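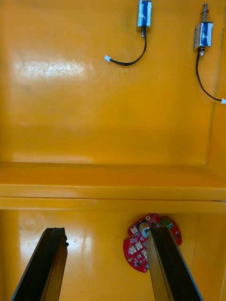

# Plugging In the Yellow Box

*A morning with the people who keep one small robot cell going at Viltlow*

The fiddliest job at Viltlow is done by the arm closest to the kettle. It has a gripper with two long black fingers, a small camera at the wrist so that it can watch its own fingertips, and a glossy yellow box to work in that has, over the months, picked up the kind of faint scuffs you find round the keyhole of a front door. On the upper part of the box are two solenoids, the little push-pull sort with blue labels round the coils, and each has a thin black lead ending in a white plug no bigger than a lentil. Below, past the ledge, lies a red circuit board with white sockets to match. The arm is there to bring plug and socket together.

Put like that it sounds like a minute's work, and for Areeba Lashari it is less than that. She can do both leads by feel while telling you about her sister's new flat. The arm needs a good deal more looking after, and I had come up on the early train to find out what the looking after consists of, having been promised tea and a stool.

## First thing

Areeba's day begins with a cloth. The yellow paint is lovely to look at and a nuisance to work against: it is as shiny as a boiled sweet, and the lamps leave a long white smear of light across the upper panel that moves whenever somebody nudges a fitting. A greasy thumbprint in the wrong spot makes it worse. So she wipes the box down, top panel first and then the floor beneath the ledge, and after that she looks at the picture from the wrist on the screen beside her and tilts the nearer lamp until the smear has gone off to the left, away from the leads.

"I did ask for matt," she told me, in the voice of someone who has asked more than once.

Matt paint is apparently coming. It has been apparently coming since January, when Arvid Lie, who built the cell and still gets the telephone calls about it, wrote it on the whiteboard under a heading that says SOON. Arvid is a tall, patient man with a habit of crouching to the height of the machine when he talks about it, and he defends the gloss paint up to a point. The real article that customers send in is shiny too, he says, so a robot that can only manage on a dull surface would be of no great use to any of them. Areeba's answer to this is that you don't teach a child to swim in the North Sea.

## The fingers

After the cloth come the fingers. Each has a flat pad on the inner face, and the pads are what wear. A new pair will hold a lead so gently that you could draw it out with a breath, or so firmly that you can lift the whole board by it (please don't, says a note on the guard, in three languages and with one drawing). A tired pair does neither. The plug creeps round as the fingers close, the arm carries it confidently down to the socket at a slant, and then there is a small sad click which Areeba can pick out from the far side of the room.

She changes them by the number of plugs. Every 130 insertions she parks the arm, cuts the air, and undoes the screws with a driver that lives in her top pocket and isn't lent. Then she runs a fingernail down each pad, wipes the fresh ones with a drop of alcohol and closes the gripper on a strip of paper to see whether it pulls evenly. If the paper comes away crooked she starts again. I watched her start again twice, quite cheerfully, with a biscuit balanced on her knee.

The pads come from Moltever in bags, and there is a long story about the time the wrong bag arrived which I was told by three different people, all of them slightly differently, and which ended in every version with Matěj Halás cutting pads out of a bicycle inner tube at the weekend. They lasted until the Tuesday.

## Loose ends

Matěj looks after everything with current in it. Before the arm is allowed anywhere near the box he has both leads unplugged, the supply off and the meter on the terminals, and he says "dead" out loud when he is satisfied. It's a 24-volt supply, and would hardly trouble anyone, but he trained somewhere stricter than this and has never seen a reason to drop the habit. The others have caught it from him. I heard Areeba say "dead" to a toaster.

Then there is the question of how the leads hang, and I hadn't appreciated how much feeling could be got into this subject. A wire that has been plugged and unplugged all week takes on a set, like hair that has been slept on. One will hang in an easy curve with the plug well clear, and its neighbour will go straight down and then kick off sideways towards the edge, where the wrist camera only gets half a look at it. People deal with this without thinking. The arm has to be driven back a little for a better view, and the little drive back has to be written in by Arvid, and tested, and now and then apologised for.

Matěj's cure is to warm the lead between finger and thumb and stroke it downwards, as you would a cat that hasn't made up its mind. He won't use heat from a gun. He won't use tape either, though there is tape in the drawer, and I gathered that this had been discussed.

When a lead has gone beyond stroking he replaces it, and the solenoid with it if the wire has begun to work loose where it leaves the body. He checks the spring by pressing the plunger with a fingertip and letting it come back, listening more than looking. The spare ones are kept in an old Casanby tea tin along with a spare board, wrapped in a duster.

## When it goes wrong

It went wrong at half past ten, which pleased me and I think rather pleased Arvid. The fingers had come down beside the board, the arm stopped, and the screen put up a yellow triangle. I'd expected some hurry. Areeba finished her sentence, Matěj put down his cup, and the two of them stood and looked for what felt to a visitor like a very long time.

The looking is the rule here, Arvid explained from his crouch. His first cell, years ago at Lill, taught him that the worst damage is done by the person who leaps forward to help. So they look first, then save the last few seconds from the wrist camera, then back the arm away along the path it came in by, slowly, with a hand over the stop button. Only after that does anybody reach inside.

The cause was the board. It had shifted on the floor of the box by less than the thickness of a coin, enough for a fingertip to touch it a moment early. Areeba eased it back, Matěj said "dead" again for good measure, and Arvid had the arm find the edge of the board afresh before it tried anything else. Second time the plug went home. They wrote it in the book, a real paper one with a pencil on a string: what stopped, who moved what, and how long the machine was idle. The entry above it, in Kulsoom Lashari's handwriting (she is Areeba's aunt, and does the late turn), said only *glare again, moved lamp, had words with lamp*.

I asked whether a clamp for the board mightn't save some bother. All three of them began answering at once, and Matěj went to put the kettle on.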